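Erkcombe Clothing Reuse Scheme
Progress report to the Kurup Fund, period ending August

Collections ran at all five drop-off points this period. The Ilau site reopened after the roof repair and is taking donations again in the mornings. We now have 83 households signed up for doorstep pickup, up from 50 at the last report.

Sorting is still the slowest stage. Mixed bags have to be separated by fabric and color before grading, and we have asked donors to tie bags by type.

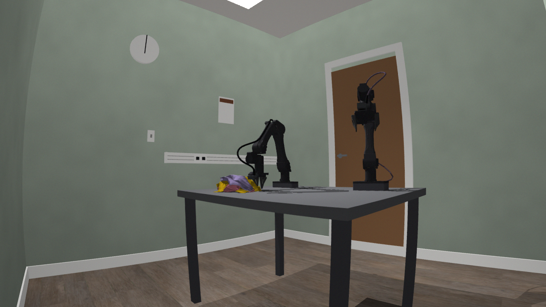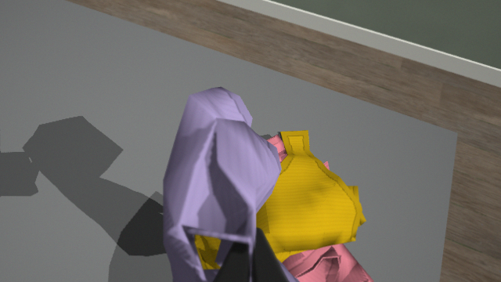

Mixed fabrics, purple and yellow, crumpled.

Spending is within budget except for van hire, which is 10 percent over -- the Grastivmont route is longer than we planned. We propose moving that pickup to every other week starting next period. The second rail for the Erkcombe shop has been ordered but has not arrived. We will send the receipt with the next claim.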